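Elle a quitté la compta pour réparer des cafetières

J'avais rendez-vous à dix heures, je suis arrivée avec une demi-heure d'avance (les bus de Varnovville, c'est tout ou rien) et elle m'a ouvert en chaussettes, le téléphone coincé sous le menton. Une cliente lui expliquait que sa machine faisait « un bruit de mobylette ». Elle a écouté jusqu'au bout, très sérieuse, puis elle a demandé : « Une mobylette qui démarre ou une mobylette qui roule ? » J'ai tout de suite su que j'allais passer une bonne matinée.

Elle a préféré que je ne donne pas son nom, alors disons simplement qu'elle est la patronne de Brandonine, l'atelier de réparation de petit électroménager de la rue Zapata. Pendant 11 ans, elle a tenu les comptes d'un grossiste en carrelage. « Je n'étais pas malheureuse, hein. J'avais une bonne chaise. Mais le soir, quand on me demandait ce que j'avais fait de ma journée, je disais "des trucs". »

Le déclic, c'est un grille-pain. Le sien, en panne juste après la fin de la garantie. Elle l'ouvre sur la table de la cuisine avec un tournevis emprunté, trouve une miette carbonisée coincée sous un contact, souffle dessus, referme. « J'étais fière comme si j'avais opéré quelqu'un ! » Les voisins ont suivi, puis les collègues, puis les collègues des voisins. En mars, elle donnait sa démission.
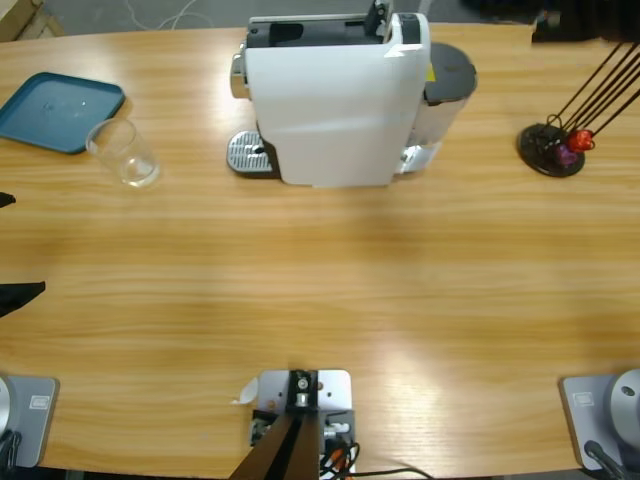 Le calcaire, cet ennemi intime

Forcément, on a parlé café. C'est le gros de son activité et elle a des avis bien tranchés sur la question. « Les gens jettent des machines qui ont soif. Je le dis comme ça parce que c'est vrai, l'eau ne passe plus, c'est bouché, c'est tout ! » Chez nous l'eau est dure, et elle recommande un détartrage tous les trois mois, plus souvent si on est gros buveur. Du vinaigre ? Elle grimace. « L'odeur reste, et les joints n'aiment pas trop. Prenez de l'acide citrique, ça coûte trois fois rien. »

Son autre dada, c'est le bac à capsules usagées, que tout le monde oublie (moi la première, j'ai rougi). Et surtout, dit-elle, on rince à vide au retour des vacances. Deux tasses d'eau claire avant le premier café. J'ai noté, souligné, et je l'ai fait le soir même en rentrant.

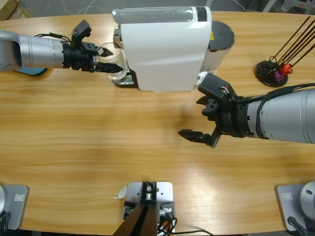

Un verre sous le bec, et le café peut venir.

Côté argent, elle ne se cache pas. Le premier mois, elle a gagné 592 euros. « J'ai encadré le relevé. Il est dans les toilettes. » Elle avait mis 1000 euros de côté pour l'outillage et tout est parti dans un bon fer à souder, des embouts de toutes les formes et une lampe loupe qu'elle appelle sa collègue. Pour les pièces, elle passe par Zurklow, un petit grossiste qui accepte de vendre les joints à l'unité, ce qui change tout quand on débute.

Le plus dur ? Je m'attendais à ce qu'elle me parle des charges ou des horaires. Elle a réfléchi un bon moment en tournant sa cuillère. « Dire aux gens que non, là, ça ne vaut pas le coup. Il y a un monsieur qui est venu avec le mixeur de sa mère. Le moteur était mort, mort de chez mort. Je l'ai gardé 4 semaines avant d'oser l'appeler. »

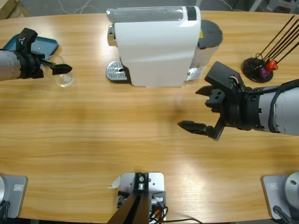
Elle a fini par lui trouver un moteur, d'ailleurs, sur un mixeur du même modèle déniché en brocante. Il lui a rapporté un pot de soupe la semaine suivante, à la courge, avec trop de muscade, et elle a tout mangé debout dans l'atelier.

Et la suite ? Elle aimerait ouvrir un créneau où chacun viendrait réparer son appareil lui-même, avec elle à côté pour éviter les bêtises. Elle cherche encore la bonne formule, et des tabourets. Elle ne veut pas embaucher tout de suite, ni s'agrandir : « J'ai déjà du mal à retrouver mes vis dans une seule pièce. »

Au moment où je rangeais mon carnet, le téléphone a resonné. C'était la dame à la mobylette. Elle avait vidé le réservoir, l'avait remis bien droit, et plus de bruit du tout. « Eh bien voilà, passez quand même me la montrer un de ces jours ! » Moi, je suis repartie avec un sachet d'acide citrique et la promesse de lui apporter mon vieux sèche-cheveux, qui sent le chaud depuis l'hiver dernier.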